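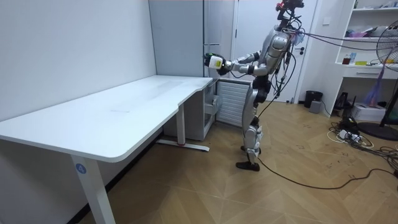 Section 4. Setting Up the Gimdale Room Thermostat

Read this section through once before you start. The job takes one person less than an hour if the old thermostat wires are long enough to reach the new base. If they are not, see Section 7, Extending Control Wires.

The Gimdale works with 24-volt heating and cooling systems only. It will not work with electric baseboard heat.

CAUTION: Turn off power to the furnace and the air conditioner at the breaker panel before you touch any wires. Switching the old thermostat to OFF does not cut the power.

4.1 Choosing a wall

In most homes the new thermostat goes where the old one was. If you are moving it, pick an inside wall, five feet above the floor, where air moves freely. Keep it away from:

supply vents and radiators
direct sun
outside doors
lamps, televisions and other things that give off heat
pipes or ducts hidden in the wall

A small room with the door kept shut is a poor place for the only thermostat in the house. The reading will follow that room and the rest of the house will run too warm or too cold.

4.2 Removing the old thermostat

1. Check that the power is off. Raise the set temperature on the old thermostat and wait five minutes. The furnace should not start.
2. Pull off the cover.
3. Label each wire with the letter of the terminal it is connected to. Use the stickers in the bag. Do not go by wire color.
4. Loosen the terminal screws and free the wires.
5. Wrap the wires around a pencil so they do not slip back into the wall.
6. Unscrew the old base.

NOTE: Some old thermostats contain mercury in a small glass tube. Do not put these in the trash. Call your local waste office for a drop-off site.

4.3 Mounting the base

1. Feed the wires through the center opening of the new base.
2. Hold the base level against the wall and mark the two screw holes.
3. Drill the holes and tap in the anchors. Skip the anchors if you are going into a stud.
4. Drive the screws until the base is snug — do not overtighten, or the cover will not close.
5. Plug the opening in the wall behind the base with a bit of insulation. Drafts from inside the wall will throw off the reading.

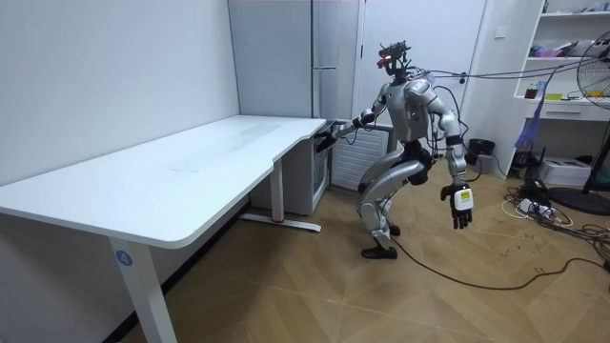

4.4 Connecting the wires

1. Match each labeled wire to the same letter on the base.
2. Push the bare end in and tighten the screw. No bare copper should show past the terminal.
3. If you have one R wire, leave the metal jumper between RH and RC in place. If you have two, take the jumper out.
4. Fit two AA batteries and snap on the cover.
5. Turn the power back on at the panel.

4.5 First settings

The display shows 11 flashing when the batteries go in. Hold SET until it stops, then enter the time and the day. Choose the system type from Table 4 and press SET again.

NOTE: The compressor delay is five minutes. Cooling may not start right away — wait before you assume a wiring fault.

If code 34 appears, the base and the cover are not making contact. Remove the cover, check for bent pins and press it on again.

Revised October 22, 2008. Replaces sheet 241.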